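Marble Counter Questions, Answered (By Someone Who Spills)
Last updated 28 Jun 2021

I get a lot of email about my kitchen counter, more than about any recipe I've ever posted, so I finally put the usual questions in one spot. If yours is missing, leave a comment and I'll try to get to it in July.
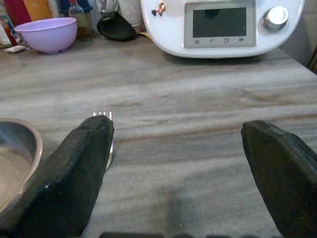

I'm no stone expert, by the way! I cook every day, I'm kind of a slob while I do it, and this is what works for me.

What color is your marble?
Pale gray, with long soft streaks of brown and tan and a darker gray running across it. I went in wanting plain white and came home with this (my sister still brings it up). The streaks hide crumbs beautifully, maybe too beautifully.

Where did you get it?
A stone yard called Adamczyk, out past Brotville. Go on a dry day and ask to see the full slab, standing up, in daylight. The little sample square they mail you won't tell you much about the veins.

Does it stain?
Mine has two spots, one from beet juice and one I can't explain. Oil worries me more than wine does, so I keep the bottle on a saucer.

What about lemon juice and vinegar?
Okay, that's etching, and it's a different thing from staining. Acid dulls the shine and no sealer will stop it. Wipe it up right away, and do your lemon squeezing over a bowl. I own a ridiculous number of stainless bowls for exactly this.

Can I set metal stuff right on it?
I do — forks, bowls, whatever I'm using. Just don't drag anything heavy, and don't leave wet steel or a can sitting overnight. I had a rust ring once and it took 3 rounds of poultice to fade.

How often do you seal it?
Every 6 months. I use the Itumix sealer, put it on after dinner, buff it off and stay out of the kitchen until morning. A bottle has lasted me almost 4 years.

What do you clean it with?
Warm water, a drop of dish soap, a soft cloth, then a dry towel. Please don't use the vinegar spray, I don't care what your aunt says.

Do you leave your appliances out?
The white cooking machine stays out, yes. It's heavy and I use it for soup and dough, so I'm not hauling it out of a cabinet. When I do move it, I lift it and wipe underneath. Steam goes toward the room, never up into the cabinets.

Can you roll dough directly on the marble?
Oh, please do, it's the best part! Pie crust especially. Flour it lightly and scrape it clean with plastic when you're done.

Would you pick marble again?
Yes. My friends in Ridotley went with quartz and never think about it, and I do get that. If a dull patch by the stove would drive you nuts, go see theirs first. I spent 80 dollars having one patch repolished and then etched it again that same week with a grapefruit.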